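Honusell Help Desk
Ticket 2817
Subject: Trorkent gray – edge coming loose at a corner, and it won't fold flat
Opened by: Leidy Castaño, Fulton
Linked ticket: 2799 (closed)
Status: Resolved

Leidy Castaño wrote:

Hello again, and thank you for being so patient with me last time! I wrote to you in February under ticket 2799, when the wrong color came, and whoever helped me then was lovely, so I'm hoping for the same luck.

I have the Trorkent in the speckled gray, the looped kind with the lighter border. We bought 20 of them for the workroom in Fulton and most have been wonderful. They soak up spills, they stay put under the sewing machines, and they look tidy on the shelf, which matters more to me than I probably ought to admit. One has been giving me trouble, though, and I've put off writing because it seemed a small thing to bother anyone with.

There are two things wrong with it. The first is that the edge has started to fray. The second is that the border has gone stiff and ropey, so when I lift one side to fold it over, the whole side stands up in a ridge and wants to stay that way. I press it down, I walk away to put the kettle on, and when I come back the fold has opened itself up again.

It has been washed a few times, always warm, with ordinary detergent and no softener. It did go through the dryer once on high, which was my sister's doing, and I have forgiven her. I'm attaching what I have from the worktable. If you look at the border you'll see how it curls along the top of the fold in a sort of S.

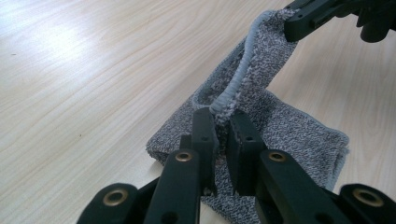

Reply from Nayeli Paucar, Honusell support

Hi Leidy,

It's no bother at all, and I'm glad 2799 ended well for you. I've linked the two tickets so you won't have to repeat your order details.

I have a feeling your sister's dryer cycle is part of the story. The thread in the Trorkent border can draw up on high heat, and the looped part in the middle doesn't draw up by the same amount, so the edge ends up a little too short for the piece it goes around. We can usually coax it back. Would you try this for me, in this order?

1. Wash it once more on cool, by itself, with no detergent.
2. While it's damp, lay it on a flat table and pull gently along the border with both hands, working from the middle of each side out toward the corners. Go slowly. If you hear stitches popping, stop and write to me.
3. Let it dry flat overnight. Please keep the dryer out of it.
4. Fold it lengthwise first, with the border tucked to the inside, and leave a heavy book on it for an hour.

Please don't trim the loose fibers yet. I know it's tempting (I'm a trimmer myself), but I'd like to know whether the binding thread has let go or if it's only the loops shedding.

Warmly,
Nayeli

Leidy Castaño wrote:

I did everything on your list over Sunday, and then I did the folding part again Monday morning because I had gotten curious about it. 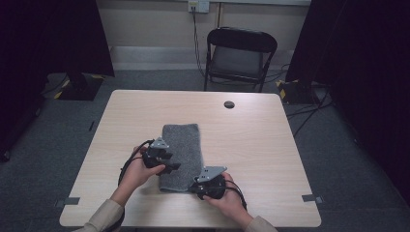 Folding lengthwise is so much better than what I used to do, which was to bring it into quarters like a bath towel and then fight with the thick corner. I also took your advice about the flat surface to heart and used the light wood table with the black folding chair behind it. Folded into that long, narrow rectangle, it sits nicely front to back, and the bits of gray tape at the two near corners of the table give me something to line up by eye. I had been using the Grecu ironing board before, and I think the padded top was half my problem – you can't press a fold into something that gives underneath. The book stayed on for the full hour. When I took it off, the fold held, and it was still holding after lunch.

So the stiffness is much improved, and I'd happily call that part solved. The corner is another matter. I stretched the border just the way you said and heard no popping, but one corner still has its little tuft, and I can't tell if it's the binding thread or the loops. My eyes are not what they were!

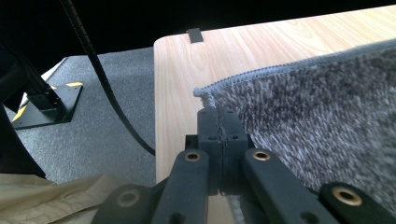
Attachment 3: lighter border and frayed tuft at the corner

I haven't trimmed a thing, I promise. Can it be mended, or should I set it aside?

Reply from Nayeli Paucar, Honusell support

Leidy, you are a model customer, and I'm delighted about the fold.

Thank you for leaving the tuft alone. It sits right where the border comes to an end at the corner, and that makes me think the tail of the binding thread has worked free. It's a very mendable spot. Thread a needle with gray polyester, catch the loose ends under the border, and go over the corner with a small whipstitch, keeping the stitches close together. A dab of fray glue on the back will finish it off. If you'd prefer not to sew, tell me and I'll send a replacement, no need to return the old one.

Nayeli

Leidy Castaño wrote:

Sewing I can do! It took me less time than finding the needle. I used a gray that's a shade too dark and you'd have to hunt for it. No replacement needed, please save it for someone who wants one. I've told my sister about the dryer.

Ticket note (N. Paucar): Border relaxed after cool wash, hand stretching and flat drying. Corner hand-stitched by customer, replacement offered and declined. Asked the Trorkent product team to put the "no high heat" line on the front of the care card. Closing 2817. Customer may reply to reopen.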